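Ticket 600: label printer skips every second label
Product: Brisus desktop printer, Dristum driver
Status: Resolved
Opened by: Kwadwo Aryee
Assigned to: Ebenezer Alhassan

Kwadwo Aryee, 09:14
Since the driver update in August the printer feeds one blank label after each printed one. Restarted it twice, no change. We have 54 parcel labels waiting. Same fault from both PCs at the packing end.

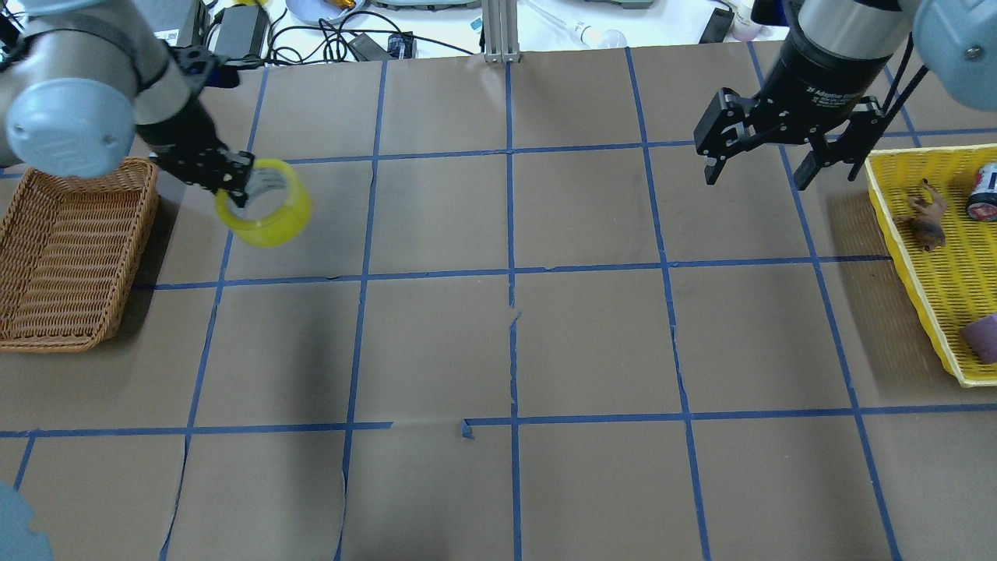 Yellow packing tape over the taped-out grid.

Ebenezer Alhassan, 09:40
Please print the settings page and tell me the label length and sensor mode. Also check which stock is loaded.

Kwadwo Aryee, 10:05
Length 1,000, sensor mode "continuous". Stock is the Tyagi roll with gaps, same as before.
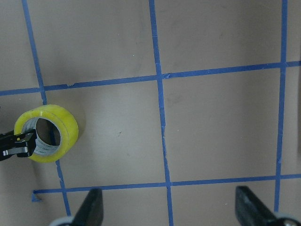

The settings page itself came out fine, so I don't think it is the print head. Cleaned the rollers anyway.

Ebenezer Alhassan, 10:22
Sensor mode is wrong for that stock -- the update has put it back to default. Set it to "gap", save, then hold the feed button until it has measured the roll.

Kwadwo Aryee, 10:51
Done. All 54 printed, no blanks. Second PC still shows "continuous" in the driver window.

Ebenezer Alhassan, 11:03
Change it there too, or it will overwrite the printer on the next job. Closing.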